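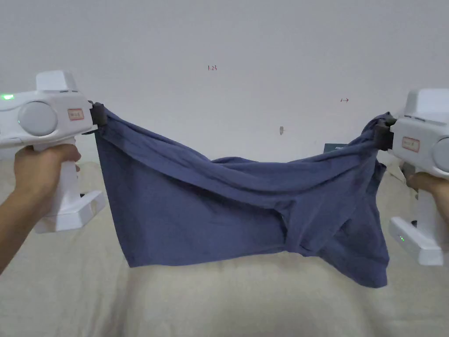
プレスリリース
2021年1月17日
Filtach株式会社

衣類の取り扱い作業をロボットに教える「Trirow」の公開見学会を開催しました

Filtach株式会社は、ベッドの上で衣類を広げ、持ち上げ、たたむ作業を題材としたデータ収集プロジェクト「Trirow」の見学会を、当社のStrand作業室において開催いたしました。午前と午後の2回に分けて行い、介護施設、リネンサプライ、宿泊業、大学の関係の皆様、合わせて118名の方にご来場いただきました。寒い中を足を運んでくださった皆様に、あつく御礼を申し上げます。

■ 見学会の背景

Trirowは、昨年の11月に始まったプロジェクトです。布は形が決まっていないため、ロボットにとって取り扱いの難しい対象の一つであると言われています。箱や瓶であれば、つかむ位置を前もって計算することができますが、衣類は持ち上げるたびに違う形に垂れ下がります。そこで当社は、人が手持ち式のグリッパを両手に持って作業を行い、その動きを記録して学習に使う方法を採用しました。

これまで、この作業は社内だけで行ってまいりました。しかし、実際に毎日衣類やシーツを扱っておられる方々から「どのような動きを教えているのか見てみたい」というお問い合わせが続きましたので、このたび作業室を開くことにいたしました。

■ 実演の内容

実演は、普段の収集作業と同じ手順で行いました。作業者は左右の手に一つずつグリッパを持ち、クリーム色のカバーをかけたマットレスの上で青い衣類を扱います。衣類の端を指先でつまみ、左右に引いて形を整え、またマットレスの上に下ろすという動きが基本です。簡単に見えますが、つまむ位置が少しずれるだけで布の垂れ方は大きく変わります。

来場された方からは、つまむ力についてのご質問を多くいただきました。グリッパは人の手で握って開閉しますので、力の加減は作業者の感覚によります。薄い布を強く引きすぎないこと、角を離す前に反対側の手を止めること、などの注意点を、作業者が動きをゆっくりと繰り返しながらご説明しました。
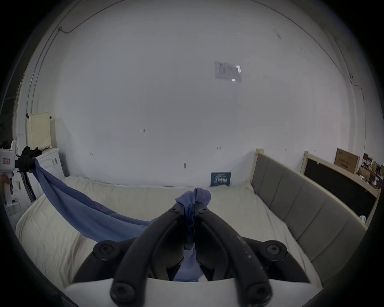
ベッドの上で青い布をつまむ手持ち式グリッパ(Strand作業室)

作業室は、研究室らしい整った場所ではなく、生活の場に近い環境にしてあります。ベッドや家具のある部屋で集めた動きのほうが、将来ロボットが働く場所の条件に近いと考えているためです。この点については、介護施設の方から「居室の広さの感じがよく分かる」とのご感想をいただきました。一方で、「実際の居室ではベッドの両側に立てないことも多い」というご指摘もあり、今後の作業の計画に反映させる予定です。

■ 体験コーナー

実演の後に、希望された方にグリッパを持っていただく時間を設けました。体験の課題は、衣類の上の二つの角をつまみ、水平に持ち上げることです。初めての方は、片方の角をつまんだ後にもう片方の角を見失うことが多いようでした。リネンサプライの会社からお越しの方は大変手際がよく、当社の作業者のほうが教えていただく場面もありました。

体験の時間は、お一人あたり約17分を予定しておりましたが、午後の回では希望者が多く、短くさせていただきました。お待たせした皆様、また体験いただけなかった皆様に、お詫びを申し上げます。

■ プロジェクト責任者のコメント

Trirowの責任者であるYlva Midtbøは、次のように述べています。
「私は長い間、布を扱うロボットの研究をしておりますが、衣類を毎日の仕事で扱う方々と、同じベッドを囲んで話をする機会は多くありませんでした。今回いただいたご意見の中には、私たちが気づいていなかったことがいくつもあります。たとえば、袖のある服を持つときに最初に見る場所は、人によってかなり違います。この違いも、できるだけそのまま記録したいと思います。」

■ 現在の状況と今後の予定

見学会の前日までに記録した作業は、1332件となりました。記録したデータは、当社が開発している学習用ソフトウェア「Nirier」で整理し、動きの途中で布を落としたものも含めて保存しています。失敗した作業も、つまみ直しの動きを学ぶために必要な材料です。

今後は、衣類のほかにタオルと枕カバーの作業を加えることを検討しています。次回の見学会につきましては、日程が決まりましたら当社のウェブサイトでお知らせいたします。今回ご参加いただけなかった団体の方には、少人数での見学のご相談もお受けしておりますので、ウェブサイトのお問い合わせフォームより、ご希望の人数と時期をお書き添えのうえ、お申し込みください。

■ 会社について

Filtach株式会社は、やわらかい物の取り扱いを中心に、生活支援のためのロボット技術を開発しています。

■ 本件に関するお問い合わせ先

Filtach株式会社 Trirow見学会担当
受付時間:平日 午前10時から午後5時まで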